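Building the Grokel hand gripper at home - your questions

What should I practice on first?
Oh, anything light that's already on your desk! A computer mouse is lovely, and you come at it from both sides.

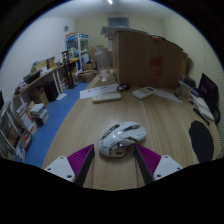 Can I use plain wood screws?
Machine screws hold much better in printed plates.

How hard should I squeeze?
Gently - just enough to hold on, and please do take your time with it.

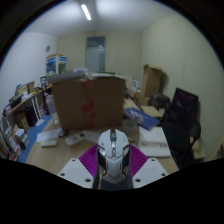 Once that feels easy, go on to the Lesix pads, which are a bit softer.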